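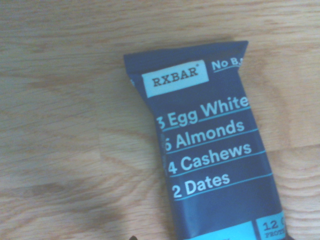
RXBAR on the snack counter: egg whites, almonds, cashews, dates.

The snack tub is back, and we could not be happier! After a long winter of everybody's half-eaten crackers living in coat pockets, the Delley Street kitchen has a proper place for grab-and-go food again, and the response so far has been wonderful. We went through 35 bars in the first stretch of March (a record for us, and that was before the Siltness walking group found out).

The idea is as plain as can be. Bars and other wrapped things go in the clear tub on the wooden counter, where you can spot what's left from the doorway. Take one if you're hungry. If you have a spare at home that your kids have gone off, bring it in and drop it in the tub. Wrapped and in date, please, and if it has nuts in it, leave it in its own wrapper so people can read the front. No loose cookies, however good they are (and the ones from Uner Bakery are very, very good).
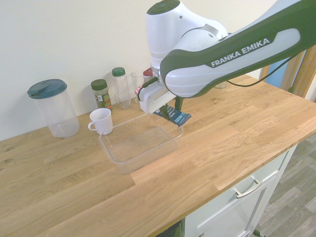
Mugs and glasses are there for anyone to use, and the pitcher is for water, so fill it up if you find it empty. The herbs at the back belong to the Vávra soup lunches. Please leave those where they are!

Next up, we'd love to get more variety going. So far we've had 11 suggestions on the sheet by the door, including roasted chickpeas, dried mango and those little rice cakes with the seaweed. Keep them coming. The sheet stays up until the end of the month, and there's a pen on a string this time.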